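Friday Afternoon With the Two-Armed Cell

16/03/2018

So I finally got a whole afternoon on the Astwood cell with no meetings in the way, and I spent most of it on my knees with a hex key. Glamorous stuff!

If you read my last post you'll know the right arm had started coming in slightly off. Not by much, 2 mm on a good day, but when you're closing on a paper cup that's plenty (paper cups do not forgive you). Hamidreza Pakzad, who wrote most of our motion code, was sure it was the software. I was sure it was the wrist mount. We had a small bet on it, and I'm pleased to report that I'm now owed a coffee.

I pulled the fingers off first and cleaned the textured faces with a dry brush. The mesh pattern is great for grip and terrible for crumbs, it collects everything. Then I went round the mounting bolts, and sure enough, 2 of them turned a good bit before they bit. Once those were snug I ran the open and close cycle 60 times at low speed and went back to the cups.

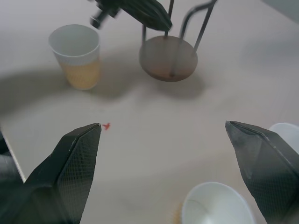 I always calibrate with the fingers wide open, by the way. Hamidreza likes to start from closed and we will never agree on this. With them open I can check both tips against the tabletop, and if one is sitting lower than the other it shows up right away. Then the Parsa script steps through 18 poses and writes the offsets to a file, and I copy that file somewhere safe because I have lost it before. Twice!

After that it was the left arm's turn. I didn't touch the bolts on that one, only the cable. It has to have enough slack to follow the wrist all the way round, but if you leave too much it flops onto the joint, so I re-tied it and jogged the arm slowly through its range with one hand on the stop button. The rack is my favorite thing to test it on, all those thin wires, so easy to miss!
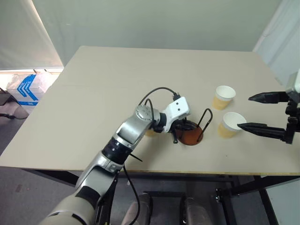
What's left for next time

The fingers are due for replacement in June and I still haven't ordered them from Privier. I also want to get the warm-up routine under 20 minutes, and Hamidreza has promised to look at it once he's back from Priltdale. He can bring the coffee with him.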